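The big grey cover, and other washing

The Uria cover finally got its wash this month. It had been on the sofa in the back room since we moved to Skustgate and I had been putting it off, mainly on account of the size. It covers a three-seater with an overhang on both sides, and when it comes off it seems to double.

I took it off at the start of the morning. There are 15 ties along the bottom edge and I had done most of them up in double knots, which I regret. Two needed a fork to get loose. Underneath I found a pen, a button from a coat I gave away, and a lot of crumbs.

The label says 30 degrees and a slow spin. Our machine will take it, but only if nothing else goes in, so the cushion covers had to wait for a second load. I used half the usual amount of liquid. Last time I used the full amount and the cloth dried stiff, with pale marks along the seams.

Drying was the slow part. I hung it over two lines with a gap between them so the air could get through, and turned it at lunch. By four it was done apart from the hems, and those finished off indoors over the banister. 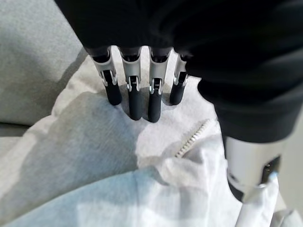 Light grey fabric in a pile.

Folding it is a job I still haven't got right. The way I do it now is to find the two back corners first and ignore everything else. Those go together, then the front corners go to meet them, and the arm pieces get tucked inside so they don't stick out. After that it is halves until it fits the shelf – usually four times, sometimes five if I have been careless with the arms. I don't iron it. The creases drop out after a couple of evenings of being sat on.

I looked at buying a second cover so that one could be on while the other was in the wash. Rakena have one in a similar grey for 108, but it has elastic in place of ties and the arms looked too narrow for ours. Grekemance do a heavier one with proper piping. I liked it, but I have nowhere to dry anything heavier than this.

So for now it is one cover and a blanket on washing days. The old brown blanket does the job well enough, although it slides off the back whenever anyone gets up.

Next are the curtains in the same room. They are lined, they hang from a pole I can only reach from the top of the steps, and I can't find the label on either of them. I will probably do one at a time, in cool water, and leave the second up until I see how the first comes out.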